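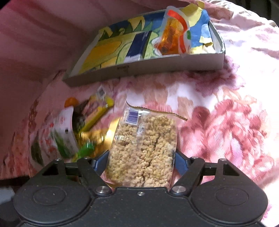 *4 min read*

# Your questions about my hand-held gripper tryout

I've had a pile of mail since I wrote that I was trying two hand-held grippers on snack packets, so I'm putting the answers on one page. Last update 23 October 2019, and I'll keep adding to it when I get a free evening.

**Which grippers are you comparing?**

The Fogh and the Mallevel. I squeeze them by hand, no arm attached, and later the same fingers go on the arm Ezequiel Gallegos has at Rulurby. I care way more about the fingers than the arm at this point!

**Why snack packets?**

They're cheap, they're shiny, they crinkle, and every one of them behaves differently. A clear packet with a block of crumbly stuff inside (like the one between the blue pads at the top of this page) is my favorite test. Squeeze too hard and you get crumbs. Squeeze too softly and it slides down the pads. I did 70 picks with each gripper, so 70 on the Fogh and then 70 on the Mallevel, and my thumb is still mad at me.

**So who won?**

Depends on the packet, sorry! The Fogh was kinder to crumbly things. The Mallevel got a better bite on flat, slippery wrappers, especially when they were lying right down on the cloth. I dropped 5 packets with the Fogh and, I kid you not, 5 with the Mallevel. If I had to keep one I'd keep the Fogh, mostly for the way the trigger feels.

**Do you pick from a table or from something softer?**

Both, but I like a bedspread best. Fabric gives a little when the fingertips touch down, and it bunches up, and a floral print is a nice hard background for the camera. The tray is there so I have a rim to work around. Khoa Tạ thinks the rim is the hardest part of the whole setup and he may be right. 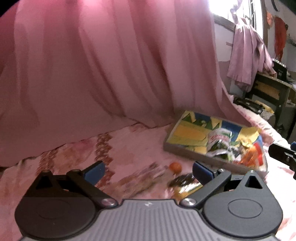 *Fingers open over a crumpled green and yellow wrapper, with the tray of packets off to the right.*

**Does motion blur ruin the video?**

Some of it. I move too fast when I'm reaching, and shiny wrappers smear first. Slowing down helped more than any camera setting I tried. I also turned the exposure down a notch for the window light.

**What software do you use to sort the clips?**

Irgate, the free version. It's clunky, but it lets me tag a pick as good or dropped with one key, and that's all I want at eleven at night.

**Can I borrow your pads?**

Once Ezequiel is done with them, sure. Write to me and I'll put you on the list after Khoa.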